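Brulau readers get a new evening in the old library

The reading circle of Brulau will open its season in January with a mystery novel set in the harbor town of Linden. Attila Takács, who started the circle with his wife, chose the book from a list of 101 titles sent in by members.

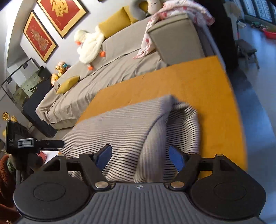 A striped blanket and a sofa for the long evenings.

The novel, "The Wynne Letters", has 429 pages and will be read in four parts. Members can borrow one of the 20 copies at the front desk – the loan is free, but names must be written in the book at the entrance. Large print is available on request.

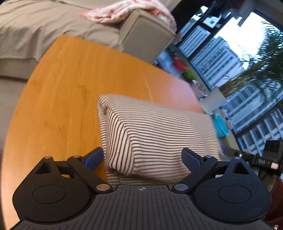 The first meeting is for chapters one to 13, and new members are welcome even if they did not finish them. Takács asks everybody to bring one question about the detective and one favorite sentence. After the talk there is a short table on reading aids, from book stands to hand-held grippers. Tea is served by the bakery Tondum.

Registration is open from 2019-11-07 at the library desk.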